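Jimemum Repair and Reuse Project
Progress report to the Kadeck Fund, second period

Dear Tiina Rissanen,

We're very pleased with how these months have gone, and I hope some of that comes across here! The February opening went ahead as planned and the workshop at Amegashie has been busy ever since. Ekua Acheampong runs the front desk, Kwesi Ofori leads the furniture bench and Delali Mensah looks after deliveries with the van you helped us buy.

Households

So far 23 households have had a full home set-up from us, meaning beds, a table, chairs and somewhere to store clothes. Most of them were referred by the housing office. Our target for the whole year was 40, so we are well past halfway with plenty of time left. Several families came back to help sort donations, and two of them now do a regular morning with Kwesi.

Training

All 18 places on the basic repair course were taken. Everyone learns to strip, sand, glue and refinish, and the last three sessions are spent on a piece of their own choosing. We had a nursing chair, a shoe rack and a very handsome sideboard that had lost both its doors. Four people have asked about a longer course — we would love to run one, and I'll send a separate note about that. 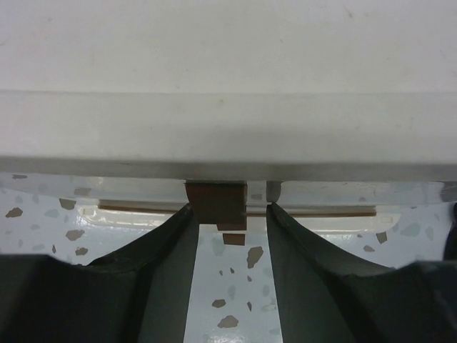

Surface repair has become the part of the course people talk about most. Kwesi used to cover it in half an hour, and it now gets two full sessions, one on filling and one on cleaning and finishing. Pale pieces are the hardest to bring up well. On a big white surface like this one, faint grey smudges and tiny dark specks stand out far more than they would on a dark stain, so learners start with a mild cleaner and a soft cloth before anyone reaches for sandpaper. Delali has also begun asking donors about marks when he books a collection, which helps Kwesi plan the bench.

Money

We spent 3566 pounds in this period. Van insurance came in a little higher than budgeted and timber a little lower, thanks to a good batch of offcuts from Nurkden. The full breakdown is in the attached sheet. We don't need to move anything between budget lines.

What was harder

Storage is tight. Wardrobes arrive faster than we can send them out, and for part of the spring we had to turn some away. Ekua is talking to the landlord about the unit next door, and he seems open to a short lease.

Next period

The evening repair sessions start soon, from 6.30 pm, for people who work during the day. We also want to get the delivery waiting time down to a fortnight. You'd be very welcome to visit on a course day and have a go with a sander!

With warm thanks,
Fiifi Kyei
Project manager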